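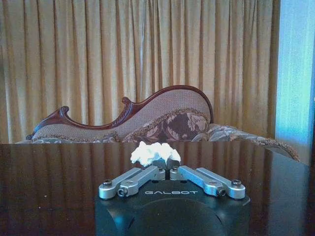 Wrist view, GALBOT gripper with a crumpled white wad in its fingertips.

Drodora Parlor Set, data card

Drodora is Plumlow's tidying kit for furnished rooms, sold to people who own more cushions than they can manage. The set holds 813 clips, trimmed from 1,000.

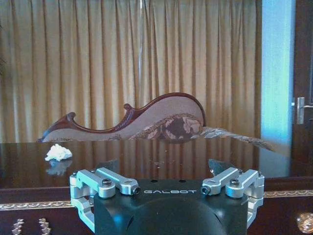 Tissues are the bread and butter. They weigh nothing and have no agreed-upon shape – a fair test for a kit whose brochure says "effortless."

Bottle clips are filed under two_arm. There are 35, and the labels were checked twice.
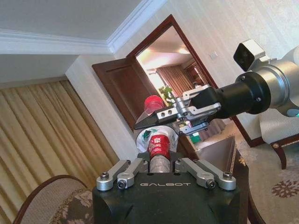 Clips are stored by task, then by arm. Polished wood gave our depth code fits, so expect gaps wherever a table shines.
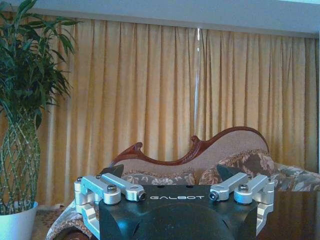
Page last changed: June

Known gaps: one room, one taste in curtains. Users in plainer homes should add their own clips; Demissie, our loader, takes up to 400 at a time. Send bug reports to the Guronbridge office.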